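Tesska opens desk-sharing floor in Roy, 200 places, first tenants in from May

ROY – Office operator Tesska has opened its new shared floor in Roy, with 200 desk places, a long open work area and a run of smaller rooms along the inside wall. First tenants move in from May. Viewings every morning from 9 a.m., no booking needed before noon.

The floor was the old Flillau accounts department. Empty for two winters. Tesska took the lease last fall and has kept more of it than planned – the ceiling, most of the lighting, a good number of the desks. The carpet went. So did the reception counter, which was too big to get through the door and had to be sawn up in place.

"We looked at ripping it all out and then we looked at the bill," said Lorne Grewal, who runs the site for Tesska. "The desks were solid. You clean them, you oil them, you tighten the legs. Half the people coming in to view ask where we bought them."

What tenants get: a desk, a chair, a locker, a share of the small rooms. Power at every place. Kitchen at the north end with two fridges and a proper sink, dishwasher on order. Printing is extra after the first 500 pages a month. Mail is sorted by 11 and left in the pigeonholes by the stairs, parcels go behind the front desk and need a signature.

The small rooms are the part Tesska expects most questions on. They are plain – white walls, brown wooden desk, the big work area right outside the doorway. Meant for a phone call or an hour of quiet, not for settling in. Maximum stay is two hours when others are waiting. Tenants asked during the trial for the walls to be left bare and that is how they will stay, no posters, no company logos, no tape please. 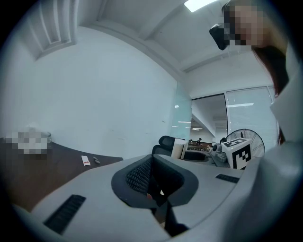

Nillo, a two-desk bookkeeping firm that sat in on the trial, said the small rooms were what made up its mind, and that it would of liked one more of them at the south end where the calls get loud after lunch. It also asked for hooks behind the doors. Coats were ending up on the desks.

Hooks are coming. The extra room is being looked at, no promise yet. There is a storage closet at the south end that might do if the shelving comes out, but it has no vent and the building owner has to agree to one.

Sound has been the main work of the last few weeks. The open area carries voices a long way, and with glass in places the smaller rooms pick up some of it. Door seals have been changed. Felt pads are going under all chair legs, 835 pads in the first box, more to come. A second test is planned once the floor is half full, there is little point in measuring an empty one.

Prices – a full-time desk is $200 a month, heat and cleaning included. Day passes are $15, sold at the front desk till they run out, card only. Locker key deposit is refunded on return of the key, both keys if two were given out. Small rooms cost nothing extra for full-time tenants. Day pass holders can use them before 10 a.m. and after 4 p.m.

Desk rules are short. Clear it at night if you are on a day pass. Full-time tenants can leave a monitor and a tray, anything else goes in the locker. No hot food at the desks. Cleaning crew comes through at 7 p.m. and will not move papers, so a desk with papers on it does not get wiped.

"People leave packets, cables, a mug from last week, it creeps up on you," Grewal said. "We'd sooner say it on day one than put notes on peoples chairs."

Lights in the small rooms are on their own switches. Please use them. The main area lights run from 6:30 a.m. to 9 p.m. and can be put on by hand outside those hours from the panel next to the kitchen. The panel sticks a bit, push hard.

Parking is behind the building, shared with the dental office downstairs, so the four spaces by the ramp are off limits until 5 p.m. Bikes go in the covered rack. Elevator works, but is slow and is used for deliveries until mid-morning. Step-free entry is from the parking lot side, the street door has two steps and a heavy spring.

Still to do before May: window blinds on the street side, the dishwasher, a second coat of paint in the stairwell, signs. The signs came back from the printer with the floor number wrong and are being redone. Until then there is a paper one on the door.

Companies that want more than ten places together should write in before signing anything online. Tesska will hold a block of desks for two weeks without deposit. Blocks near the windows are mostly spoken for, the middle rows are open, the kitchen end is open and gets busy around noon.

Tesska also runs a smaller floor in the old Flillau warehouse building across the lot, now full, with a waiting list. Tenants on that list get first call on places in Roy until the end of May, same rate, and can carry over their locker deposit.

For viewings, floor plans and the price sheet, ask for Lorne Grewal at the Tesska front desk, Roy, weekday mornings. Floor plans are on paper only for now, the online version still shows the old reception counter.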